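Week 4 handout: Pricing and the first valuation visit

Hello all, and thanks for bearing with me on Monday when I ran over (again!). I've typed up what we covered on the valuation visit, plus a few bits I skipped. If you're at the Clillgate branch you'll do some of this differently, so check with Babak Rahimi before you change your paperwork.

1. Before you go

Do your homework on the street, and I mean the street, not the postcode. Vilthorpe is the one I always use because the top end has parking and the bottom end doesn't, and buyers care about that far more than sellers think they do. Pull three sold prices if you can get them. Asking prices are just hopes, so keep them in a separate column and don't let them drift across.

Ring the owner the day before. I ask who else will be there and whether anyone's in a hurry. A seller with a purchase already lined up needs a different talk from one who's only curious, and I'd like to know which before I've got my shoes off in their hall.

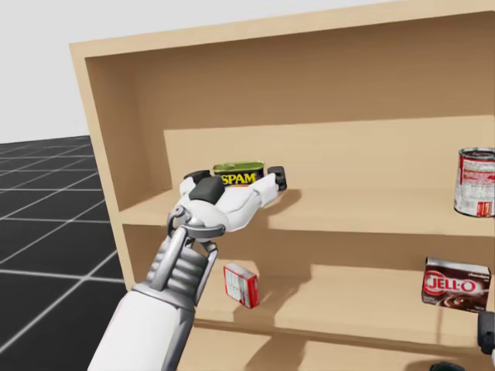 2. Walking round

Let them show you. It's tempting to march off with the laser measure, but you learn such a lot from which room they take you to first. Look in the airing cupboard, look at the fuse board, ask when the boiler was last serviced and write down the answer in their words. Kitchens take me the longest, mostly because of storage. Buyers open every cupboard on a second viewing and so should you (ask first, please).

Measure each room at its widest and note any chimney breast or sloping ceiling. My worst mistake as a trainee was a loft room I measured at floor level without a word about the roof. It came back to me at the offer stage and I still go a bit pink thinking about it.
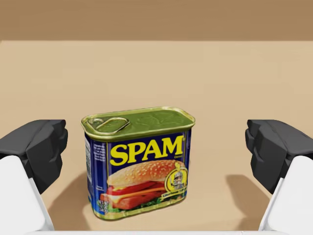 Tin of SPAM on a tabletop, between two gripper fingers

3. Working out the figure

We did the Grornia Road flat in class, so have that sheet next to you. The floor area was 656 square feet and the best comparable sold at £498 a square foot. Multiply the two and you get £326,688. That's your starting point and you now have to argue with it.

Things that moved it down: a short lease, and a bathroom with no window. Things that moved it up: the share of the garden. Several of you took off the cost of a new bathroom pound for pound, and I'd be careful there. Plenty of buyers would happily live with the old one for years, and others will knock off twice what it costs. Give the owner a range and tell them where in it you'd start.

Azadeh Kiani asked whether you should ever quote high to win the instruction. No! You'll be back in that living room in 12 weeks asking for a reduction, and it's a horrible conversation.

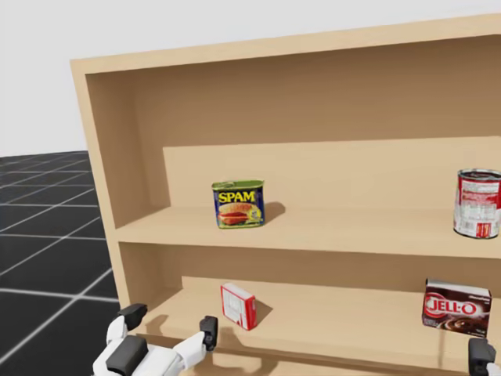 4. Talking about fees

Say the fee out loud, with the VAT, before they ask. Then stop talking. I find the silence hard as well, but if you fill it you'll end up offering a discount to someone who was perfectly happy.

If they tell you the other agent is £2,000 cheaper, ask what's included. Photographs, floor plan, accompanied viewings and chasing the chain are the ones to go through. Sometimes the other quote is simply better and you can say so. I've had people come back to me a year later on the strength of it.

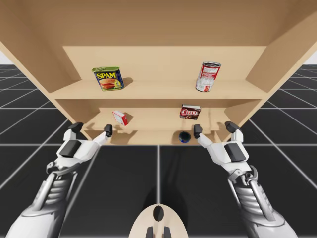 Shelving with a tin of SPAM on the upper board

5. For next time

Please read the Fallahi case in your pack, the one with the disputed boundary, and jot down what you'd have asked on the first visit. Half a page is plenty. Then pick a property currently for sale near you, find three sold comparables and bring me a range with your reasons. Don't worry if your range is wide. I'd sooner see a wide one you can defend, and we'll go through them in pairs after the break.

Bring a calculator too, as the room's signal is hopeless.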